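We use cookies to remember your reading preferences. Accept | Manage

In praise of the small cup

I gave up mugs in November and I am still delighted about it! My old one held so much tea that the last third was always cold, and I drank it anyway, out of duty. A small cup asks you to pour again, and pouring again is the best bit -- you look up, you stop typing, you notice it's raining.

Salim Mutiso, who taught me to brew properly at Coltwood, gives green tea 30 seconds and then tips out every drop. I go a little longer (sorry, Salim) and I've stopped using a timer.

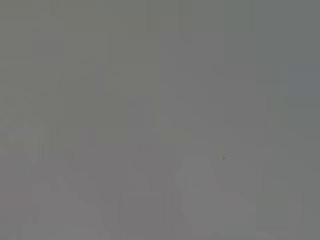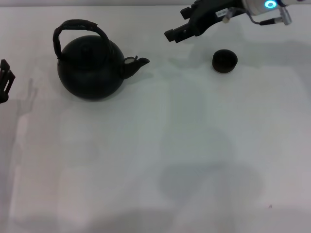

People tell me small cups are fussy, and that you need a whole tray of kit to go with them. I don't think you do. A round black teapot with a tall loop handle and one little dark cup, set out on a plain white table, is plenty for an afternoon, and I'd love to see more cafés serve it that way. Leave the saucers in the cupboard. Give me good leaves, a spout that doesn't dribble and permission to sit there until four o'clock.

Contact | © Sulloritz | Back to top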